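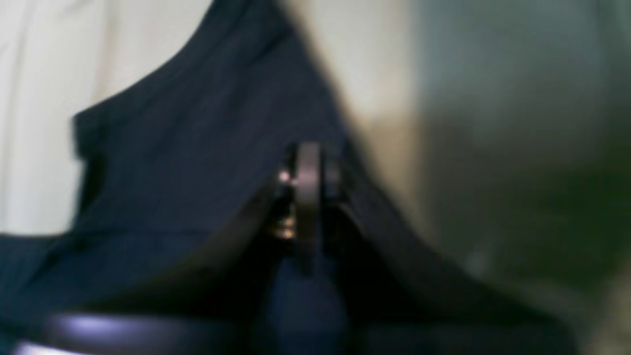
23/08/2023

Home late, feet sore, and I can't stop making pinching motions with my thumb and first finger. I did it at the checkout and the cashier gave me a look. I wanted to write this down while it's fresh because today was the first day I really felt like I was folding the shirt and not like I was operating something that folds shirts. Big difference! I've been at this since April and I had started to think it wouldn't come.

We were meant to start right after coffee but Atier wouldn't talk to the left leader arm. Henrik rebooted it, I rebooted it, then Henrik rebooted it again in a more serious way and it came up. He says the update did something to the order the ports load in. I say Atier has hated me personally since the spring, but fine. So I spent the first part of the morning with the controllers in my hands, waving at arms that weren't waving back, and eating the rest of Anneliese's plum cake (sorry Anneliese, I'll bring something).

When they finally woke up I did my warmup, which is just picking up the hem and putting it down, picking up the hem and putting it down. Raffaele thinks the warmup is superstition. Raffaele also skips it and then his first demos go in the trash, so I'm keeping mine.

The thing with cloth is the first grab. If I come in too high I pinch air, and if I come in too low I push the finger up inside the shirt and the whole thing turns into a tent. Then you have to decide on the spot, do I back out and regrab, or do I hit the pedal and throw the take away? Andor wants us to keep some of the recoveries, since the policy has to learn how to get out of trouble too, and he's right, but it's hard on the pride. I kept a really ugly one today. Episode 337, a proper mess of a start, and I dug my way out and laid the sleeve down in the end. I was so pleased I turned around to tell somebody and they'd all gone to look at the new shelves.

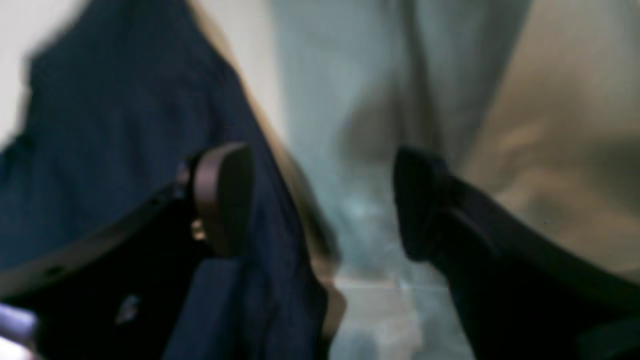 My hands are still too fast, that's what I got told again at the midday review, and I can't argue with it. Virgilio put my wrist video up on the big monitor next to his, and his looks like somebody pouring honey while mine looks like I'm swatting a fly. The bit he stopped on was exactly that: everything smeared, the two fingers open in a V with a pale nothing between the tips, and all the navy cloth over on the left side. His point was that the model only gets what the cameras get. If I whip the wrist around, I'm teaching it from soup. I had been so proud of my speed, too! So the plan is to travel slow near the cloth and save the hurrying for when I'm nowhere near it.

He also told me to breathe out on the close. I laughed, then I tried it, and it does help, which is annoying.

Lunch was the soup place again. Anneliese has been offered the move to Grillunholm, with the kitchen team, and she doesn't know if she wants it. They do dishes up there, bowls and cups mostly, all nice hard things that stay where you put them. I'd be jealous. She said she'd miss laundry, and then she heard herself say it and put her head down on the table. I hope she stays, but I didn't say so because it isn't fair to push. I'll tell her next week if she's still wobbling.

Afternoon, the Bullard rig

Switched over to Bullard, which I like much better than Wiegand. Wiegand has the newer grippers but there's a tiny lag in the right hand that makes me feel seasick. Bullard just goes where I go. It's older and the cables flap about a bit and I don't care, I love that thing.

It was all half-fold to full-fold after that, with the dark shirt, the one with the flamey orange and yellow print. I've gotten fond of that shirt and I also curse it about once an hour. The print part is stiffer than the rest, so it wants to flip over in one piece when you lift it, and if both grippers don't go up together it slides off to one side. Two hands, same height, same speed. My left hand is the lazy one. I can feel it hanging back, waiting for the right to make the decision, the way it did when I was a kid at the piano.

What worked (and I want to remember this!) was looking at the table and not at the screen. I'd been going by the monitor for weeks because I thought that was the more fair way to do it, seeing only what the robot sees. But Henrik came and stood beside me and turned the monitor off without asking. I was mad for maybe a minute. Then I was watching the real shirt on the real green cloth and my hands went quiet.

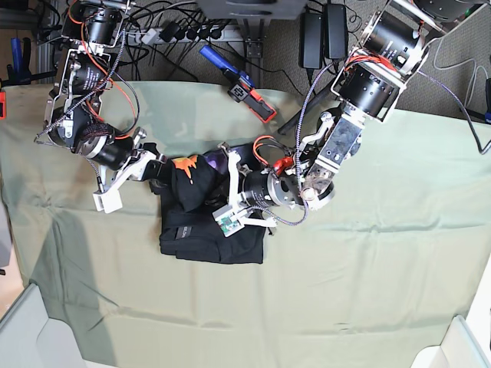
Evening, stuff to remember

Ask Andor if a regrab in the middle of the second fold counts as one demo or gets split. I've been leaving them whole and I think Raffaele splits his, so somebody is going to have to relabel and I'd like it not to be me.

Chair. The stool is too low for Bullard and my shoulders are up by my ears by four. I'm taking the cushion from the couch tomorrow and if anyone complains they can have my shoulders too.

We're supposed to have 700 by the end of the month. Virgilio thinks we'll make it, Henrik just makes a noise when you ask him. The training run goes on tonight with everything up to this afternoon, even mine. I know it's silly to feel nervous about it – it's only a checkpoint, there'll be another one after it – but it'll be my folds in there, my lazy left hand and everything. Last time it picked up this little pause I do before letting go, a sort of hover, and Anneliese spotted it before I did. I watched the arm do my hover with no one at the controls and I got goosebumps all the way down.

Mom called, I called her back, she wants to know if it can do fitted sheets yet. No, Mom.

There's a basket of my own clean laundry by the bed and it has been there since I don't know when. Going to sleep next to it.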